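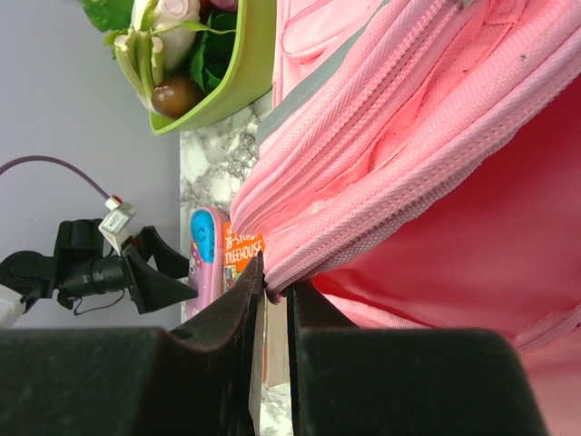
**Figure 4.** Wrist view at the moment the grasp monitor reports a hold on the backpack, Lulen task set.

### 4.2 Grasp monitoring on soft goods

The grasp monitor decides, at every control step, whether the fingers are holding what the planner asked them to hold. On rigid objects the finger gap is nearly enough by itself: a closed gripper with a gap wider than zero has something in it. Soft goods break this rule. In Figure 4 the fingertips have closed on a fold of the pink fabric near a zipper, and the gap left between them is narrow. A threshold set for boxes and bottles would read such a gap as an empty grasp, and the planner would open the fingers and try again. The earlier version of our stack, Rosik, did this on most of the bag trials, often several times in a row.

We therefore replaced the fixed threshold with a small classifier that takes three inputs: the finger gap, the motor current over the last 15 control steps, and a crop of the wrist image centred on the fingertips. The crop is taken in a fixed position, as the camera moves with the gripper. No depth is used. We tried adding it and found that depth values near the fingertips were too often missing to be of help.

Labels come from replay. Each closing action in the log is followed by a short lift, and the label is set by whether the target moved with the wrist during that lift. Labelling by this rule gave 1,066 closing actions, of which 105 were set aside for testing. The split was made by session, so that no session supplies actions to both parts. Fiifi Wumbei checked the test labels by hand and corrected 9 of them, all cases in which the target slid along the counter without leaving it.

The two arms are monitored separately. Each has its own copy of the classifier, with shared weights and its own history buffer, and the planner (Ene) receives two independent hold flags. This matters where one arm is to keep a bag steady while the other works the zipper. An early build merged the flags into one, and a slip on either side then stopped both arms — safe enough, but it made the zipper task very slow. With separate flags, a slip on the working arm leads to a local retry, and only a slip on the steadying arm halts the pair.

A grasp flag says nothing about which part of the object is held. A fold beside a zipper and a fold on a side panel look much alike to the monitor, although only the first is of use for opening the bag. We leave that choice to the grasp proposal module, described in Section 4.3, and keep the monitor as simple as we can. Clutter has a similar effect: when a second object of like colour enters the crop, the classifier's confidence drops even though the fingers have not moved. Ene treats a drop of this kind as a warning and waits for the current signal to change before acting on it.

The monitor runs in the same process as the low-level controller. Its weights, together with the replay labelling script, are included in the Omex release dated 10/28/23.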